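Filed under: Kitchen Sanity, Small Spaces
37 comments | 2,265 shares

My plastic bowl problem started the summer we bought a picnic set at Pullberg and never stopped adding to it. By May I couldn't open the corner cabinet without something bouncing off my foot, so I threw a cloth over the table, pulled the whole mess out and started over.

Get everything out before you stack a single thing! I used to tidy inside the cabinet, head in the dark, and all I did was shuffle the same wobbly tower from left to right. On the table you can see which bowls really nest and which ones only perch. Mine looked like a kids' birthday party – orange, purple, blue, those tall yellow cups – and I'd forgotten I had half of it.

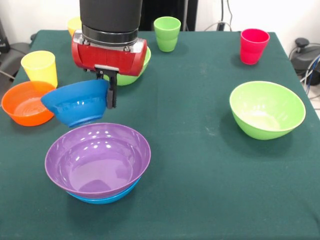
Gwawr Yorath wrote in to say she never puts more than four bowls in one stack, and she slips a paper towel between the shiny ones so they don't grab each other. I tried it and she's right, they slide apart beautifully.

If two are already stuck, put ice water in the top one and stand the bottom one in warm water (not boiling, please) for a few minutes, then twist.

Cups I keep separate now. They go upside down in a shallow Sayce tray on the shelf above, and Jono can reach them without wrecking my stacks. Mostly.

Tagged: plastic bowls, cabinets, stacking

Recent posts
Getting tomato stains out of plastic
My Cutari drawer dividers, 17 months on
Lids: a system that works for us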